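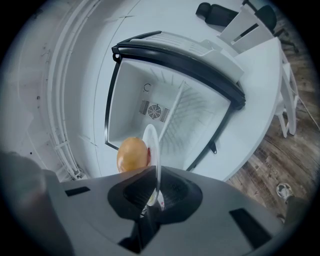
A plate and a piece of fruit, Thursday evening.

Kristine Cruzado has been married for 11 years and has, by her own account, been arguing about plates for all of them. "Rodel rinses," she says. "He rinses like there's an inspection coming."

Her book on household disagreements, "Who Left This Here," comes out in May from Gilmartin, a small press that mostly does gardening. She wrote it at the kitchen table over two winters, after interviewing 40 couples on the subject of chores. Most of them wanted to be interviewed separately.

The worst fights, she found, were over things that took under a minute. One man, Eduardo Magbanua, moved a sponge from the left side of the sink to the right every morning for 8 years. His wife moved it back. "They never once discussed it," Cruzado says. "I asked him why and he said it seemed rude to bring it up."

Has the research helped at home? She looks toward the hall, where her husband is hunting for his keys.

"I'm calmer," she says. "I used to correct him out loud. Now I wait until he's gone to bed and reload the whole thing."

"I know about that," Rodel calls — he has found the keys.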